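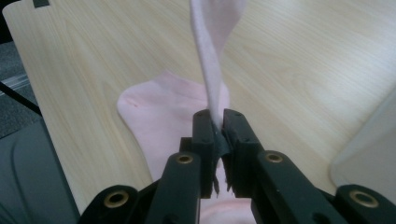 3.2 Reporting channels and agenda compression

Regional assemblies in the sample receive written reports from their departments before each ordinary session, and the general office decides which items go to the floor. We coded 1,304 report items from the Girkel and Darwish assemblies and matched each one to the published agenda of the session that followed. Of these, 810 appeared on an agenda in some form. The path from report to agenda has the shape of the strip of pink fabric between the two closed jaws, a tight, twisted band near the grip and a broader, flatter piece farther up. We call the tight section the clamping point and date it to the last drafting meeting before a session. Items merged at this stage lose their department label, so a complaint about water tariffs may reach members as one line under "services."

Merging was more common in Girkel, where a single deputy signs the agenda. In Darwish the draft goes back to department heads for comment, usually by noon on the day before the session. Tô (working notes, June) treats this return step as a formality. Our coding supports a weaker claim — heads seldom restored a deleted item, but they did change the order of items, and items placed early received longer discussion in the minutes.
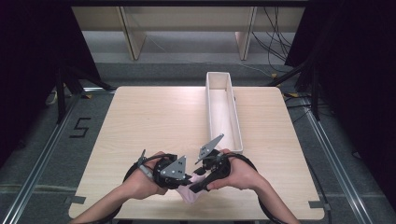 Figure 1. Pale pink cloth held between two hand-held grippers at a light wooden table.

Two limits apply to the matching procedure. First, agendas were matched by topic and date only, and 272 items could be assigned to more than one heading. We kept these in the main count and dropped them in the robustness check reported in Section 5. Second, the Prurkuvent assembly publishes its agendas after the session has closed, which makes late additions impossible to separate from planned business. It is therefore excluded from the comparison of merging rates and used only for the analysis of speaking time in Section 3.3.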